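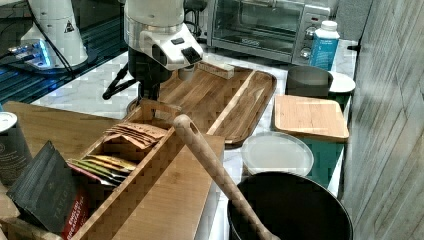

# Jolo: a word list for kitchen and table things

Jolo is a plain text list of English words for things people keep in a kitchen or put on a table. It has 3,964 entries. Each entry gives one word, a short meaning, and a note on where the word was found. I made it first for my own translation work, where I often lost half a morning on the difference between a tray, a board and a salver.

## Files

- `jolo.tsv` — the main list, UTF-8, tab separated, with one header line
- `variants.tsv` — other spellings, each pointing to an entry in the main list
- `sources.md` — names and short codes of the sources
- `CHANGES.md` — what was corrected and in which version

## Columns in jolo.tsv

| Column | Content |
|---|---|
| `id` | stable number, never used again after an entry is removed |
| `word` | the headword in lower case |
| `pos` | `n` or `v`, very few adjectives |
| `gloss` | meaning in everyday words |
| `group` | one of the 7 groups listed in the next section |
| `src` | source code, can be more than one, separated by `;` |
| `sure` | `y`, `n` or empty |

An empty `sure` means I have not checked the entry a second time. It does not mean the entry is doubtful. Please do not treat empty and `n` as the same value; I did this once in my own script and it removed many good words.

## Groups

`carry`, `cut`, `cook`, `store`, `serve`, `clean`, `other`

A tray with a rim is in `carry`, also when the source calls it a serving tray. A flat board without a rim is in `cut` or in `serve`, depending on the gloss. I know that other people would divide this differently.

## Where the words come from

Roughly half of the entries come from the Roketcombe household lists, which are typed copies of older handwritten inventories. The next largest part is from the Catterall shop catalogs. The Trotness letters gave fewer words, but the more interesting ones — for example, most of the verbs for drying and stacking dishes.

Only single words and short compounds were taken. No sentences from the letters are included, and no names of persons or houses.

## Known problems

- The Catterall catalogs like to invent grand names for simple goods. I kept these names when they appear in at least two catalogs.
- "Dresser" and "counter" have glosses that are too short. A counter can be the surface or the whole piece of furniture, and the list does not yet separate the two.
- Version 6 changed the group of all lids from `store` to `cook`. If your results depend on the groups, please write down which version you used.
- Spelling is American in the glosses, but the headwords keep the spelling of the source.

## Reading the file

```
import csv

with open("jolo.tsv", encoding="utf-8", newline="") as f:
 rows = list(csv.DictReader(f, delimiter="\t"))

carry = [r["word"] for r in rows if r["group"] == "carry"]
```

Some glosses contain quotation marks. They are escaped in the usual CSV way, so splitting the lines by hand will give you wrong columns.

## Corrections

Open an issue with the `id` and the gloss you propose. I read the issues on Friday, and small corrections go into the next version. For a new word, please give also the place where you found it — a word without a source I cannot add, even when I like it.

## License

CC BY 4.0 for the list, MIT for the scripts.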